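# Tolten 400 home seismograph: nine months on a concrete slab

I bought the Tolten 400 to replace a kit seismograph that needed its magnet adjusted every time the weather changed. 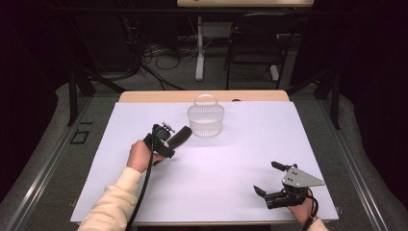 *A gripper in each hand, with the small basket at the far side of the sheet.*

The Tolten is a single-axis vertical geophone in a sealed case, with a digitiser board and a network port. It samples at 100 times a second and writes standard miniSEED files, so the data opens in any of the free viewers. I paid $511 including freight. The three-axis model, the Tolten 900, costs a good deal more and I couldn't justify it for a hobby.

## Setting up

Levelling takes a few minutes with the three screw feet and the bubble on the lid. The feet are brass and they lock properly. The printed guide stops at "connect to network", and for the rest you need the PDF from the Skirosar site, where the pages on time servers are the ones worth reading. If the clock is out by half a second your arrival times are no use to anyone.

Mine sits on the garage slab under an upturned foam box. On the laundry floor it mostly recorded the washing machine.

## What it picks up

Large quakes come through clearly. Anything over magnitude 6.5 in the south-west Pacific shows as a good P arrival, and the surface waves are visible for big events much further off, although the response falls away below 1 Hz and the long rolling part is flatter than it should be. Local events are its strength. In January it caught a magnitude 2.3 that I didn't feel, 9 km down according to the official listing.

It also catches trucks, the neighbour's roller door and wind in the big gum. A high-pass filter helps with some of that. The quietest hours here are between 1 and 4 am.

## Software

The bundled program, Zomside, is the weak part. It draws a tidy 24-hour drum plot, but the alert function triggers on everything and the threshold resets after each update. Toivo Vuorinen, who runs the same unit two suburbs over, put me on to the Jakubowski plug-in, which compares short and long averages before it sends an alert. With both our stations feeding it, false alarms dropped to one or two a week.

## Complaints

- The power lead is too short and the plug is an odd size.
- There's no battery backup, so a blackout leaves a gap in the record.
- The status light is very bright. I put tape over it.
- Support took 12 days to answer an email about firmware.

## Worth buying?

For local quakes, yes, if you have a solid floor away from the road. If you mainly want distant events, save up for a broadband sensor. Don't buy it expecting a warning of anything. It records shaking once it reaches you, and the brochure should be clearer on that point.

Four out of five for the hardware, two for Zomside.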